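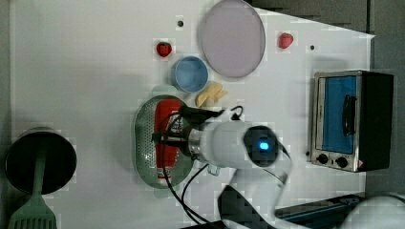 Ivalon is an amateur radio packet network used for passing short text messages between licensed stations in the district of Eskola and the hill country north of it. It works on VHF and UHF, uses the AX.25 link protocol, and is run by the Zurgate Packet Group. The network began as a chain of bulletin board relays and was later rebuilt as a store-and-forward system with automatic routing.

Background

Packet radio came into general use among amateurs in the 1980s, when cheap terminal node controllers made it possible to connect a home computer to an ordinary FM transceiver. Stations in Eskola at first shared a single VHF channel. Traffic was light during the day and heavy in the evening, and users on opposite sides of the Clusska ridge often could not hear one another, so that two stations would transmit at once and both packets would be lost. This is known as the hidden station problem, and it affected the district more than most because the ridge divides it nearly in half.

The Zurgate group, which already ran a voice repeater in the town, put a digipeater on Clusska to carry packets over the ridge. It improved coverage but made the channel busier, as every packet sent through it was transmitted twice. The digipeater was replaced by a node with separate user and link radios, and Ivalon is usually dated from that change. The name was first used as the alias of the Clusska node and only later for the whole network.

Network layout

Ivalon has three kinds of station. Backbone nodes stand on high ground and exchange traffic with one another on UHF with directional aerials. Local nodes serve a town or valley, with a VHF user port and one UHF link to the nearest backbone site. User stations connect to a local node and do not relay traffic for others.

The main backbone site is on Clusska, 907 metres above sea level. It shares a hut with the Zurgate voice repeater and runs from mains power with a battery reserve. The VHF user port was removed from Clusska after the local nodes were built, because a receiver at that height could hear too many stations that could not hear each other.

At its largest the network listed 151 user stations. Numbers fell as home internet access spread, then levelled out when software modems removed the need for a dedicated controller.

Operation

User ports run at 1200 bits per second, using audio frequency-shift keying. The backbone links run at 9600 bits per second and need radios with a direct connection to the modulator and discriminator, since the normal microphone and speaker circuits do not pass the signal cleanly.

A message is addressed to a callsign and a home node. The user's local node acknowledges it, stores it, and passes it to the next node on the route when the link is free. Each node keeps its copy until the following node confirms receipt. If a link is down, the message waits and is tried again at increasing intervals.

Messages are limited to 900 characters. The limit was set to keep any one user from holding a channel for long, and it has been kept even though the present backbone could handle more. Longer texts may be sent in numbered parts, but the nodes give these a lower priority. 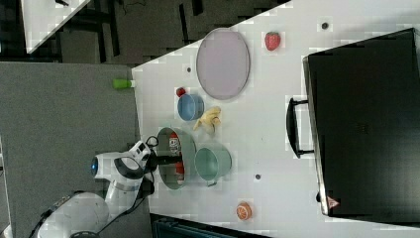
Routing tables are built automatically. Each node broadcasts a list of the nodes it can reach, with a quality value for each, and neighbouring nodes combine these with the measured quality of their own links. Early versions accepted any route they heard, which caused trouble during summer temperature inversions. A node would hear a distant station for an hour or two, advertise the route, and then queue traffic for a path that had closed. The longest such contact in the network's log was 291 kilometres. Routes are now accepted only from neighbours on a list held at each node.

Software

The original node software was held on an EPROM in the controller and could be changed only by visiting the site. The Clusska node was the first to move to a small single-board computer, and the local nodes followed. The present software keeps the same commands, so that a user with an old controller and a serial terminal can still connect. Settings can be altered over the backbone, but the transmit frequency and power are set locally and cannot be changed by radio.

Like other amateur systems, Ivalon does not encrypt its traffic. Messages can be read by anyone with a suitable receiver, and users are asked not to include private details in them. Sysops log in with a one-time challenge, which proves identity without hiding the content of the session.

Use

Most traffic consists of personal messages, notices of club events and reports of band conditions. A network test is held each Saturday at 10:00, when local nodes send a short status message to Clusska and receive a reply. The results are posted as a bulletin on every node.

The network has no link to the internet at the backbone sites. A gateway at Zurgate forwards bulletins in from outside, though it does not accept messages for transmission from unlicensed users.

See also

AX.25
Digipeater
Store and forward
Terminal node controller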